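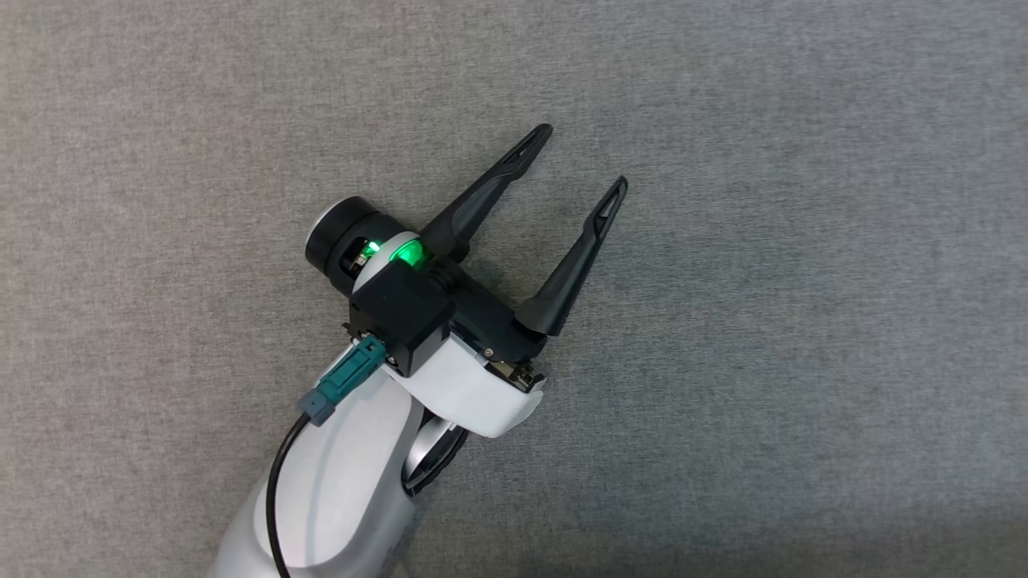 Histoire et technique des textiles
Séance 2 : les armures fondamentales
Notes de cours, Hongmei Shao

2 partages

On entre enfin dans le tissu ! La dernière fois, nous étions restés du côté du fil (torsion en S, torsion en Z, titrage), et plusieurs d'entre vous m'ont demandé quand on allait croiser quelque chose. C'est maintenant.

1. Rappel de vocabulaire

La chaîne, ce sont les fils tendus sur le métier, dans le sens de la longueur. La trame passe en travers, d'une lisière à l'autre. Un passage de trame s'appelle une duite. Quand un fil de chaîne passe par-dessus la duite, on parle d'un pris ; quand il passe dessous, d'un laissé. Sur le papier quadrillé (la mise en carte), on noircit le pris et on laisse blanc le laissé. Toute la séance tient dans cette petite grille, et c'est ce que je trouve si beau dans cette matière : avec des cases noires et des cases blanches, on fabrique une toile à voile, un jean ou une doublure de manteau.

Le rapport d'armure est la plus petite portion du dessin qui se répète. Prenez l'habitude de l'encadrer au crayon rouge avant toute autre chose.

2. La toile

Un pris, un laissé, et on inverse à la duite suivante. Le rapport est de deux fils sur deux duites, on ne peut pas faire plus court. La toile a le maximum de points de liage possible, donc les fils bougent peu et l'étoffe tient bien en place. Elle n'a pas d'envers du point de vue de l'armure (un apprêt ou une impression peut lui en donner un, attention).

Mousseline, batiste, percale, taffetas : tout cela est de la toile ! Changez la matière, la grosseur du fil ou la densité, et vous avez l'impression de changer de planète. Dérivés à connaître : le natté, où l'on double chaîne et trame ensemble, et les cannelés, où l'on ne double que l'une des deux.

3. Le sergé

On décale le point de liage d'un fil à chaque duite, toujours dans le même sens. Apparaît alors une côte oblique. Le plus petit sergé se fait sur trois fils : c'est le sergé de 3, noté 2/1 ou 1/2 selon que la chaîne ou la trame domine. Le denim classique est un sergé effet chaîne, chaîne teinte et trame écrue, et voilà pourquoi l'intérieur de vos jeans est plus clair que l'extérieur.

Le sergé 2/2, sur quatre fils, est équilibré : même aspect sur les deux faces, mais la côte s'inverse quand on retourne le tissu. En retournant la direction du décalage à intervalles réguliers, on obtient le chevron. Essayez à la main, c'est un vrai plaisir de voir la pointe se former.

Ekrem Yurt, qui assure les travaux dirigés, vous fera tracer la côte avant de compter les fils. Suivez sa méthode, elle est meilleure que la mienne.

4. Le satin

Ici les points de liage sont dispersés, et jamais voisins. Les flottés sont longs, la lumière glisse dessus, d'où le brillant. Le décalage s'appelle le décochement. Pour un satin régulier, il doit être supérieur à 1, inférieur au rapport moins 1, et n'avoir aucun diviseur commun avec le rapport.

Satin de 5 : décochements possibles 2 et 3.
Satin de 8 : 3 et 5.
Satin de 6 : rien ne marche. Cherchez, vous verrez ! On s'en tire avec un satin irrégulier.

Ne confondez pas satin (une armure) et soie (une matière). Un satin de polyester est un satin, une toile de soie n'en est pas un.

5. Petit calcul de densité

L'exercice du cahier Costlow : une chaîne de 2 000 fils, ourdie à 20 fils au centimètre. Largeur au peigne : 2 000 / 20 = 100 cm. On néglige les lisières et le retrait, que nous verrons avec l'embuvage. Refaites-le en sergé de 4 et donnez le nombre de rapports sur la largeur (réponse : 500).

6. À préparer

Lire le chapitre « Liages » du manuel Amivow.
Mettre en carte un satin de 8, décochement 3, sur deux rapports en hauteur et deux en largeur.
Apporter un compte-fils et une chute de tissu de chez vous, avec votre hypothèse sur l'armure notée au dos d'une étiquette. Les torchons sont les bienvenus, on y trouve de très jolis nattés.

Mis en ligne le 2020-05-14
© Hongmei Shao, reproduction autorisée pour les étudiants du cours | Contact | Haut de page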